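Su-bin Gil has been reading inn websites for a living for 14 years, and she no longer believes the word "nestled." "Everything is nestled," she says. "I've stayed in places nestled next to a truck stop."

She writes the lodging notes for Mirik, a small subscriber newsletter on weekend stays, and pays for her own rooms. We met over bad coffee in Tendton, where she had just spent two nights at the Lodosen, a former dairy farm now sold as a retreat. The rate was $70 more than the one on the home page.

"The home page rate is for one room, in December, if you bring your own towels," she says. "I'm barely kidding. The towels were in the small print."

I asked whether that's a scandal or just business. Gil shrugged. Owners tell her the booking sites take so much that they have to get it back somewhere. She has heard this often and doesn't fully buy it.
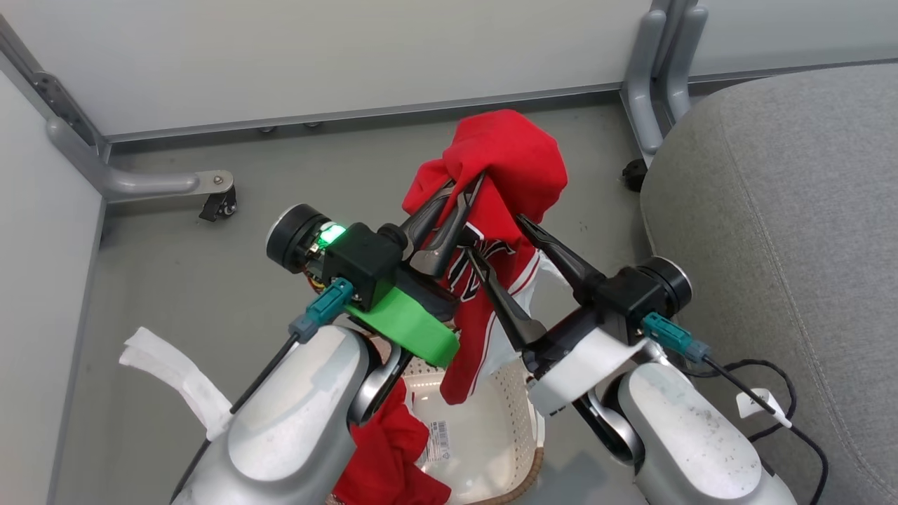

"If the sites cost you that much, say so on the bill," she says. "Don't call it a hospitality fee. I was there. I carried my own bags up the stairs."

The owner of the Lodosen, Seul-gi Ban, took my call the same afternoon and was friendlier than I expected. She says the fee covers linens, firewood and the trail behind the barn. "People want a place that looks untouched," she says. "It costs a lot to keep it looking untouched."

Had the trail been worked on this year? "Parts of it," Ban says. She didn't say which parts.
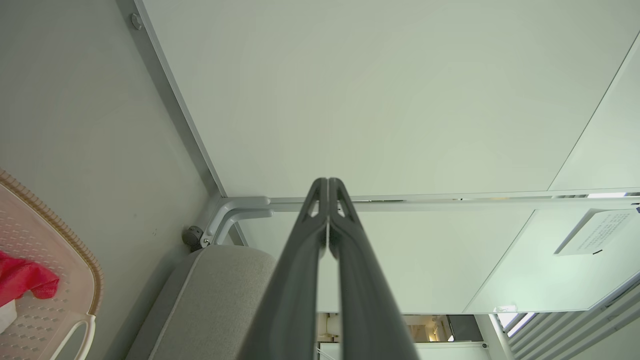
Gil walked it both mornings and met a fallen tree each time — the same one. She liked the beds, though, and the eggs, and she says the quiet was real. Her complaint is with the copy. The site promises "steps from the lake," and she gave up on the steps and drove.
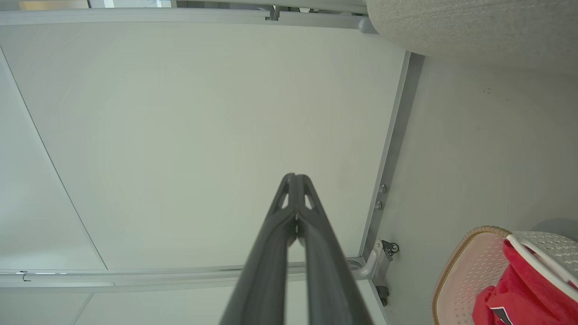

Gray metal rail along the white tabletop, seen from underneath.

Would she send her readers there? "In spring, midweek, and call first," she says. "Ask for the total. Then ask if that's really the total."
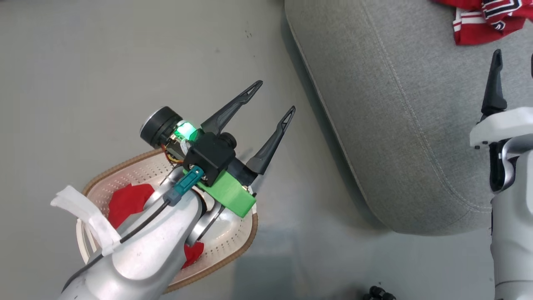 Ban says a second building with eight more rooms is planned, and that guests will be able to check in without seeing any staff. Gil has doubts about a hospitality fee in a lobby with no one in it. "Put a kiosk behind the desk, fine," she says. "Who do I talk to when the heat's off?" Ban's answer is that there will be a number to call. She couldn't yet tell me who would pick up.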